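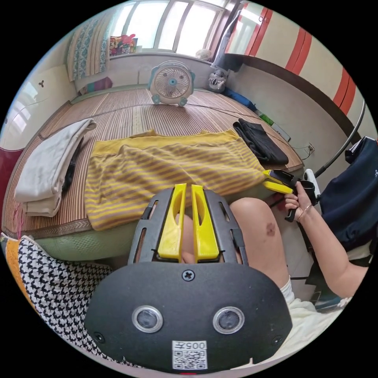
Two hand-held grippers in use over a bed, with a desk fan at the far end of the mat.

Leave the bedroom alone: what the home recording rules should say

12/31/22

The draft code for home recording work has been open for comment since the start of December, and comments close soon. It was written by Jodik, which hires people to do household jobs with hand-held grippers so that robots can later learn from the recordings. Tazi has said it will follow the same code if it is adopted. I did this work for most of a year in Ornutthorpe, folding clothes, wiping benches and putting away dishes, and I have read all 132 clauses. I think the code is worth having. I also think a good part of it was written by people picturing a lab.

Start with what it gets right. Every tool is to carry its own readable code, and the code has to be recorded at the start of each session. That sounds like office fuss until you have had a pair of grippers swapped on you halfway through a job. One of mine had fingers that closed a bit further than the other. I mixed them up once and the whole afternoon had to be checked by hand. A number on the housing would have settled it in a minute.

The pay clause is fair too. Setup time is counted as work, and so is a recording that gets rejected for a fault in the equipment. Under the old arrangement you were paid for accepted recordings only, and a flat battery came out of your own pocket. I don't see how anyone could argue for going back to that.

My trouble is with the clauses on the room.
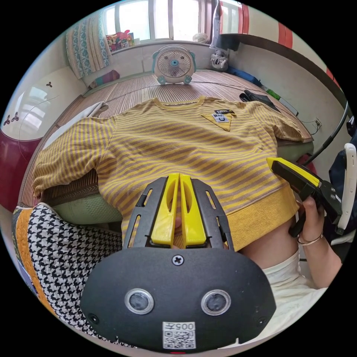

Clause 16 asks the worker to clear the work surface and everything within arm's reach of it before starting, and I would strike it out. The reason given is consistency. A consistent room is easy to check and easy to compare with the next one, and I understand why a reviewer wants it. But the robots are supposed to end up in homes, and people's homes are full. A sweatshirt gets spread on the bed with the fan still standing at the end of the mat, a sleeve hanging over the side and a cushion in the corner, and then it gets folded. If you clear all of that away first, you have a recording of somebody folding a sweatshirt in a room that will never exist again once the session is over.

There is a cost to the worker as well. I kept a notebook, and in one stretch I spent 100 minutes clearing and putting back for a set of jobs that were themselves quick. Under the new pay clause Jodik would be paying for that time, so it is a cost to them too. I would sooner see the money spent on more rooms.

What should replace it is a short safety rule. Move what could be knocked over and broken. Keep cords out of the path of your hands and feet. Put away anything with a name, an address or a face on it. Leave the rest where it was. A worker can remember that without the booklet open beside them, and I can't say the same for the present wording, which runs over a page and has its own table.

The privacy clauses have the opposite fault. They are too thin. The worker signs for themselves and that is more or less the end of it, though most of us live with other people. My sister's coat and my mum's tablets were in the background of a fair few of mine before I thought about it. Every adult in the household should be asked, in writing, and should be able to say no to a particular room without the worker losing the job. Children's rooms should be out unless a parent has agreed to that room by name. And the worker should be able to watch a recording back before it goes anywhere and delete it without giving a reason. The code allows deletion "on request", with no time limit on how long the request may sit there. I would put a limit on it.

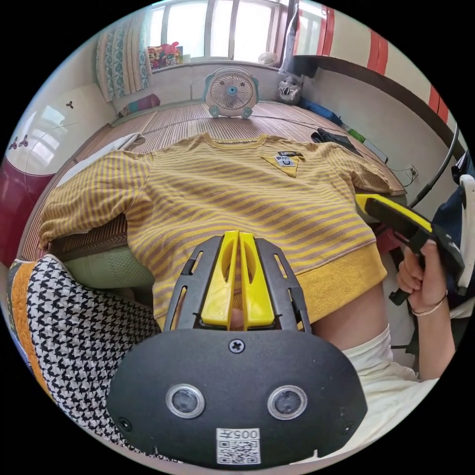

Naledi Fourie takes the other side on clearing the room, and has put it to me more than once. Her view is that a code has to be written for the reviewer as much as for the worker, and that "leave the rest where it was" can't be checked by anybody. Two people will read it two ways, and the one who guessed wrong will have the session thrown out. She would keep clause 16, cut it down to the work surface alone, and let the rest of the room be.

That is a fair objection and I have changed my mind on part of it. A rule that leaves workers guessing is a bad rule, and it is always the worker who pays for the guess. So I would add one line to mine: no session may be rejected for clutter that doesn't hide the hands, the tool or the thing being worked on. A reviewer can check that from the recording. I still wouldn't clear the whole surface. Beds and kitchen benches are where people put things down.

The comment form is on Jodik's site, and there are paper copies at the Distville library for anyone who wants to read the thing properly. It allows 1569 characters for each clause — an odd number, but enough. If you only have time for one clause, make it the household consent one. The folding will get sorted out by people complaining. The person in the next room may not know there is anything to complain about.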